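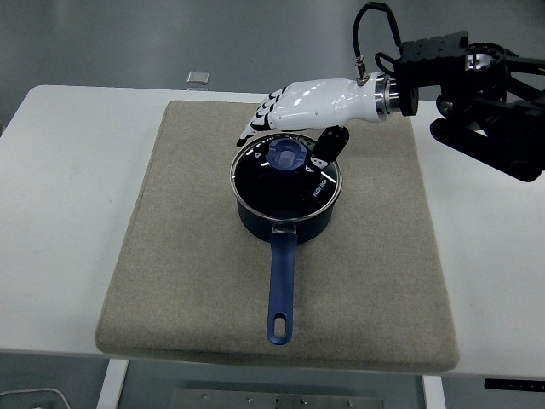 Plaritz sells a robotic hand, and for the past year it has also sold the setup work that goes with it. The second business is the subject of this interview. The company's application lead spoke to us at the Gombridge workshop, where customer tasks are reproduced on a bench before a quotation is issued. He asked to be identified by job title only.

The service is called Stavero. A customer sends a list of objects and a description of what should happen to them. Plaritz returns a set of grasp programs, a test report and a recommendation on whether to buy the hand at all.

"Most inquiries start with the wrong question," he said. "People ask for payload. Payload is on the data sheet. What I need to know is where the fingers go and what is in the way when they get there."

Cookware is a frequent request, mainly from companies that test household goods. A saucepan with a lid looks simple on paper. The knob is small and the glass around it is smooth, so the hand has to come down over the lid with the palm facing the table and the fingers only slightly curled.

"The thumb is the difficult part," he said. "Four fingers on one side will find something to rest on. The thumb has to get down close to the knob without pushing the lid sideways. On a flat lid you have a little room. On a domed lid you have less, and the approach angle changes with the diameter."

A gripper with two parallel jaws would also lift a lid by its knob, and he does not dispute it. Plaritz has sent customers away with that advice. The case for fingers begins when the same station must deal with a knob, a long handle and a rim, with no tool change between them.

Each grasp program is run 200 times before it is released. A run counts as failed if the object slips, if the lid leaves its seat unevenly or if any joint exceeds its current limit. The report lists every failure with the joint data attached. For a full Stavero package the total is 1,000 runs, spread over five grasps chosen by the customer.

"We used to report a success rate and nothing else," he said. "Customers could do very little with it. A failure at run 12 and a failure at run 190 are different problems. One is usually position, the other is usually wear or temperature."

The bench itself is kept plain: a white table, with a padded felt mat under the object. He considers the mat part of the method. Glossy tabletops let a pan creep under light contact, and after several cycles the program is reaching for a pan that has moved. Felt holds it well enough for a test. A production cell would need a fixture, and the report says so.

Shiny surfaces cause separate trouble. Steel rims and dark glass both return highlights that confuse depth sensing, and the workshop does not try to remove them by adjusting the lighting for each object. "The customer will have ceiling lights," he said. "If the program only works under ours, I have sold them a lamp."

Cable routing is specified in the same document. The cable at the wrist must have enough slack for full rotation and must stay clear of the upper mount. The service includes one routing drawing per arm model. Changes after delivery are billed separately.

The hand can be mounted on third-party arms through a metal flange. Rolland, the distributor that handles orders outside the company's home region, stocks adapters for the common patterns. Lead time is shorter for the hand than for the programs, a mismatch he acknowledged. Customers sometimes have hardware in the building for weeks before the first grasp file arrives.

On price he was direct. A single-object assessment costs $788 and is credited against a later order. Additional objects are $500 each, with the customer supplying two samples of every item. Deformable goods and anything filled with liquid are quoted case by case.

Asked what the service does badly, he named variation between samples. Two pans of the same model can have knobs seated at slightly different heights, and a program tuned to one may touch the other early. A contact-based approach, in which the thumb stops on measured force, is planned for February. Existing customers will receive it as an update to their current files.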